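3.2 Cell maintenance and gripper service

The Paracha cell consists of one six-axis arm on a fixed pedestal, a parallel-jaw gripper, a tray feeder and a work surface covered with a replaceable white liner. It was installed at the Candside laboratory in January and has run the same pick-and-place program since, with changes only to speed limits and approach height. This section gives the service procedure in the form used for all results in Section 4. Earlier trials with a looser procedure are excluded.

Service was scheduled by cycle count. The controller stops the cell after 700 cycles and will not accept a new job until the service flag is cleared by hand. We chose a count over a time interval for the reason that the load on the cell varied widely between shifts, and jaw wear followed the number of closures much more closely than it followed hours under power.

At each stop the arm moves to a park pose with the jaws open and the drive power is removed. The operator puts on fresh nitrile gloves before touching the jaws, the pads or the liner. Skin oil on the pads was found to lower the holding force in early tests, and the effect lasted for many cycles after a single touch. Pads are wiped with a lint-free cloth and alcohol, then inspected for cuts and for glazing along the inner edge. A pad with either fault is replaced together with its partner, never singly, so that both faces have the same age.

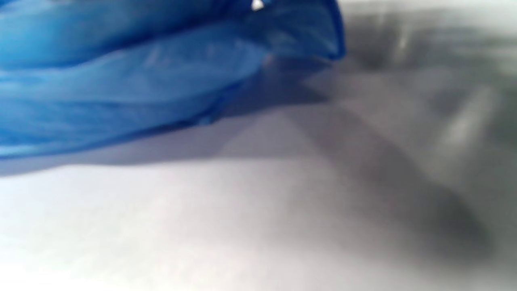 Jaw alignment is checked next. A ground steel pin is closed between the pads at low force and the offset is read at the fingertip with a dial gauge. If the two jaws meet off center, the carrier screws are loosened, the jaws are closed on the pin again, and the screws are tightened in a cross pattern. The check is then repeated from the open position. Most of the time in a service stop goes to this step, and it is also the step on which operators differed most.

The liner is replaced at every third service, or earlier if it is marked. Its condition matters more than we first assumed. The overhead detector separates parts from the background by brightness, and scuffed areas produced false edges that shifted the grasp point toward the mark. Uneven room light had a similar effect - weaker, but harder to trace - and was corrected with a background frame recorded after each liner change.

The final step is a dry run of 5 cycles at reduced speed with no parts in the feeder. Motor current on the gripper axis is logged and compared with the reference trace taken at installation. A raised current on closing pointed to debris in the guide rail in most instances.

One unplanned repair was needed. At cycle 1642 the gripper failed to report closure, and the cell stopped with a part still held. Man-sik Ban traced the fault to a cable that had been bent too tightly at the wrist flange. The cable was replaced with a longer one from Drisorberg and rerouted through a second clamp. Cycles recorded between the preceding service and the fault are marked in the data and were left out of the wear estimate, although including them changes the fitted slope only slightly.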